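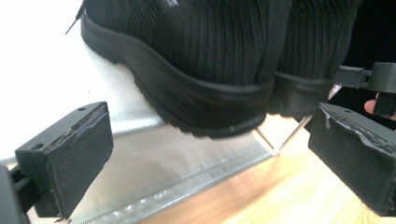 *Black knit sneaker between the pads of the hand-held gripper, over the metal sheet.*

The first thing Wing-yan Siu did when I sat down was hand me the gripper. "Go on, squeeze it," she said. "Everybody wants to talk about software and I just want them to squeeze it first." So I squeezed it. It's lighter than I expected, and the pads close with a soft little thump that I kept doing all through our chat (sorry, Wing-yan).

Wing-yan runs the demonstration kit service at Warent, which rents and sells hand-held grippers to people who want to teach a robot arm a job by doing the job themselves. You hold the tool, you do the task, the camera on it records what happened, and the recordings go off to train the arm. The kit is called the Dullo, and I'd had one on my bench for most of May before I got to meet her.

I asked why shoes come up in so many of their sessions. "Shoes are awful!" she said, laughing. "A box is a box. But a sneaker has that curved sole, and then the knit part gives when you press it. If you only practice on boxes you learn nothing about grip." She likes dark ones in particular – black rubber next to black pads is hard on a camera, and she'd sooner find out about that on a tabletop than at a customer's.

The pads were my main gripe, so I brought them up early. Mine had started to fray along the edges, and the inner faces had gone gray and scuffed. Was I doing something wrong?

"No, you were using it," she said. "The surface is the part that's meant to suffer. We tell people to look at them every 200 grasps and swap them when the tears get deep enough to catch on fabric." A spare set comes in the box, and the second set costs extra, a bit more than I'd like. She didn't argue with me on that one. Horberg, the shop that makes the pads for them, is working on a tougher skin, but she wouldn't give me a date.

Then there's the price of the whole thing. The Dullo sells for $2,819, or you can rent it by the week with a minimum of 7 days. I told her that sounded steep for something you hold in your hand. "Compare it with tying up an arm and an operator," she said. "Shih had been recording on the real robot. They rented two of ours and came back with 3,000 clips." Shih is a small packing outfit and one of her first customers, and she's clearly fond of them.

What would she change? She thought about that for a while. "The bracket. There's always somebody who rests a finger up near it, and I'd like a proper place for that finger to go." I looked down and I was doing exactly that.

I'm keeping mine for another month, and I've ordered the extra pads.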